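Okay, rules for recording good demos with a hand-held gripper. I've been meaning to write these up ever since we finished our first batch of 300 in February, and I'm finally doing it. Thread!

1/ Write the task down in one sentence before anyone picks up the gripper. "Close the lid" is a task. "Tidy up the kitchen stuff" is four tasks in a coat and you'll regret it when you try to label them.

2/ Same start, same end, every time. Fingers open, a short pause, go. At the finish, another short pause. Our Plumunia rulebook calls these the bookends and I love them so much. Trimming clips used to eat my evenings!

3/ Keep the markers on the fingers clean and uncovered. Wipe them at the start of every session. A thumbprint across a black and white square is a very dumb way to lose 37 takes (that was me, I lost 37 takes).

4/ Slow down. Slower than that. You know how to lift a pot lid, so you rush it, and then the robot learns to rush it too. I hum. Whatever works for you.

5/ Please keep the bad ones. Mark them as failed, write a word or two about why, and put them in their own folder. The folks at Olotance wanted our failures more than our successes, which made my week.

6/ Plain backdrop, busy table. Cloth behind the work area cuts out all the stuff you don't want, like people walking by. But the table itself should look like a table somebody uses — dishes, a bottle, a tool or two off to the side. 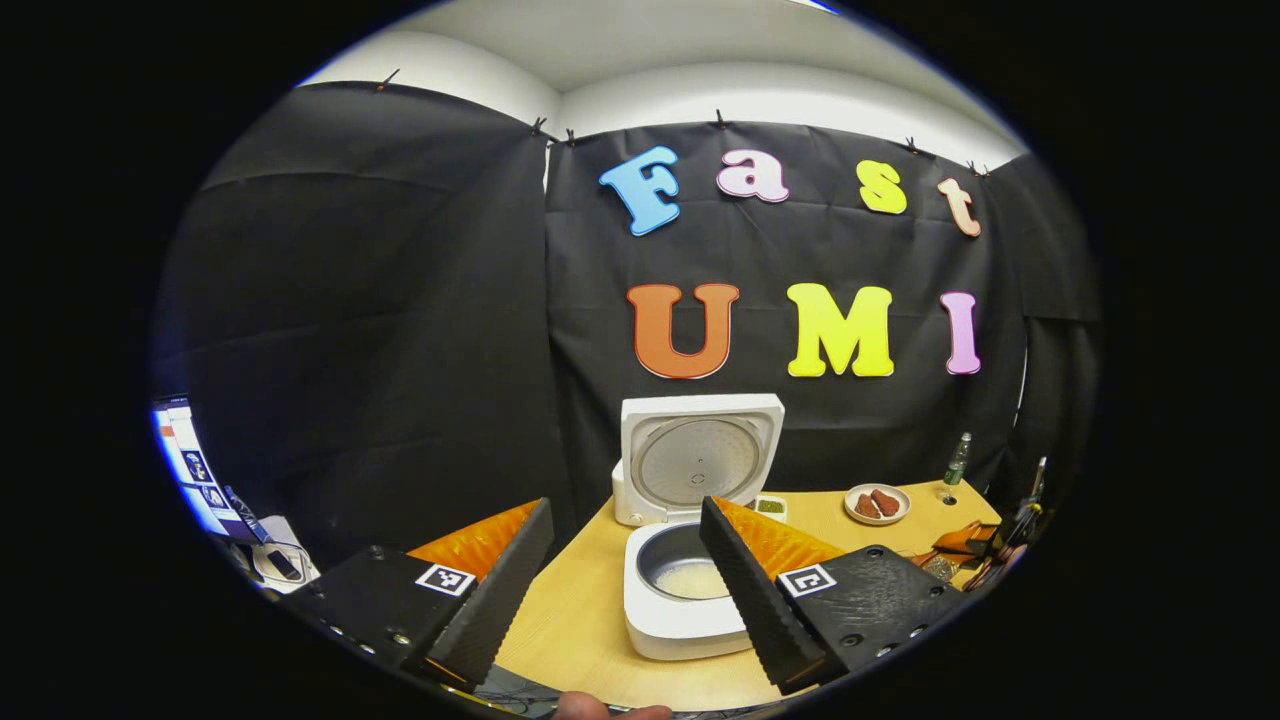
7/ And move things between takes! A little to the left, a little closer, turned a bit. If the cooker lives on one spot for 300 takes, you've taught the robot about that spot. We shuffle every 17 takes and I'd go lower if I had the patience.

8/ Food rules, since people keep asking. Anything used in a session does not get eaten. Cookers stay unplugged unless heat is part of the task. Glass goes toward the back. Boring, yes, and I will defend every one of them.

9/ Hands get tired. Swap people before the grip gets sloppy. The Wesilport crew keeps a kitchen timer on the desk for this and we copied them right away.

10/ Last one — put the rule version in the notes for each session. Ours has changed a bunch and the Kovačević checklist we started from looks pretty different now. Old takes aren't wrong, they just followed other rules, and you want to know which.

If your lab has a rule I missed, send it over, I collect these!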